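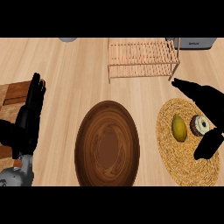
Sofia Theodorakopoulos wants to know when people will get to hear the record, and whether the second single is still "Pomare" or did we change our minds again. Fair question. Answer: still Pomare.

Home | Releases | Artists | Funding | Contact

2 min read

Diderska, second album. Progress report, November

Quick one, mixing starts at 9 tomorrow.

Where we are. 15 songs tracked, vocals finished on all but two. Strings done at Brundley in a single afternoon, came in under budget. Alby Cartwright is mixing. First two mixes back already and the low end is so much better than on the debut. The ballad that closes side one needs another go at the lead vocal, she had a cold and you can hear it in teh second verse.

Single. First one went to radio as planned. 331 plays on regional stations up to the end of last month, mostly evening shows. Not huge. Better than anything off the first album though, and the slow version is the one hosts keep asking for.
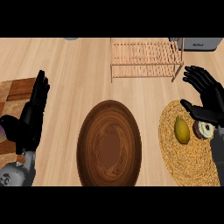 A brown wooden bowl on a pale wood surface.

Pre-orders. 254 so far, nearly all vinyl. We had planned on more CDs than that so the pressing split is changing, new quote from the plant to follow. No extra money needed from you for this.

Live. Grundton show confirmed for the launch, full band plus backing singers. Support act not booked. Two names in mind, waiting on one of them to call back.

Problems. Sleeve art is late. Sample on track six still not cleared, if no answer by the end of the month we replay the part ourselves, Alby has a keyboard player ready. Would rather not lose the song, its the best chorus on the album.

Next. Finish mixes, master, sleeve to printer, video for Pomare. Spending sheet comes seperately with receipts. Please release the second payment once you have it.

Recent
Diderska: first single out now
Strings at Brundley, session notes
Grundton launch show: tickets
How we fund second albums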